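Vendwood Shared Workshop: Equipment Support
Ticket 304
Opened: 11/15/18
Raised by: Modupe Eze
Assigned to: Olanrewaju Olatunji
Project: Skemberg (table arm, simulation stage)
Status: Awaiting member

Fault reported: In the simulated cell, the arm halts during its descent towards the bowl. The log records a contact warning at step 900. The member states that the fault occurred on two consecutive runs and requests advice before the program is tried on the workshop arm.
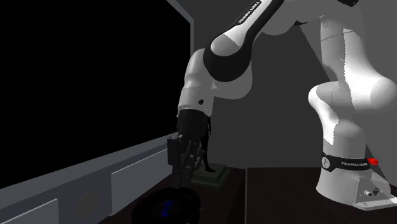

Simulated cell, gripper low beside the green platform and behind the black bowl.

Reply from O. Olatunji: The clearance between the gripper and the dark upright object on the platform should be checked first. Please move the platform 5 cm towards the robot base in the scene file, leave the bowl where it is, and repeat the run at reduced speed. The collision shape for the upright object should also be displayed, as it may be larger than the visible model.

Please attach the new log to this ticket. The program is not to be loaded on the workshop arm until the ticket has been closed.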